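About Visar

Hello, and thanks for clicking on the page that most people skip! I'm Kári Kragh and I run Visar, a small language school over a bicycle shop. We teach Romanian, Icelandic and Danish to grown-ups, mostly in the evenings, mostly with biscuits.

I started it with Mircea Surdu, who was my neighbour at the time. He wanted to learn Icelandic for a walking holiday and I wanted to be able to talk to my mother-in-law, so we swapped lessons across his kitchen table every Sunday. His sister asked if she could come along, then her boss did, and by July we had 9 people and not enough chairs. That was when we took on the rooms upstairs at 4 Grastano Yard (blue door, stiff handle, give it a shove).

These days there are 91 students on the books. Some are marrying into a family, some have bought a house that needs a new roof and want to argue with the roofer properly, and a few just like verbs. We've had complete beginners sit next to retired teachers and it has worked out fine, although we do try to sort people by level after the first fortnight.

Lessons last an hour and a half. We talk for the first hour, badly and with lots of pointing, and leave the grammar for the last bit. Mircea would do it the other way round and we have argued about this for years. His Tuesday group gets grammar first, so if you like tables and endings, you'll be happier with him. My lot are noisier.

We wrote our own course book, Zamfir, after getting fed up with ones where everybody is forever asking the way to the station. It has 221 pages, far too many of them about soup, and you get a copy when you join.

Once a year we also run the long weekend, which is three nights in a big old guest house up the valley called Daredis. No English from breakfast until the washing-up is done. It's tiring! People go a bit quiet on the Saturday afternoon and then by supper they're telling jokes.
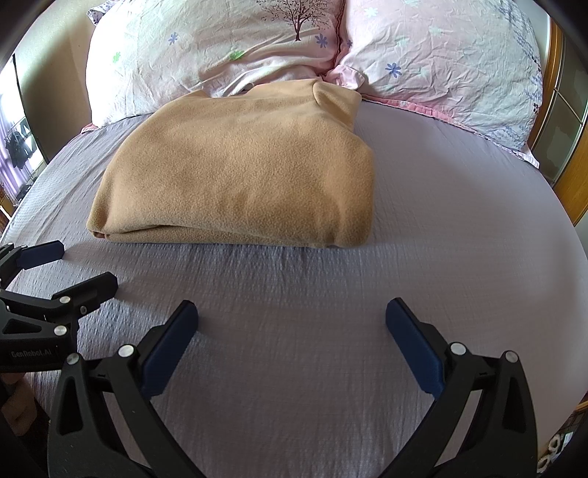

The price covers your room, all meals and the lessons, and you can bring a partner who isn't learning as long as they don't mind being talked at. Bring slippers too, the floors there are cold even in summer.

If you'd like to try us out, the first lesson is free and you don't need to prepare a thing. Our next open evening is Thu 17 December, from seven o'clock, with Mircea's walnut cake. Ring the top bell, the bottom one belongs to the bike shop and they've been very patient with us.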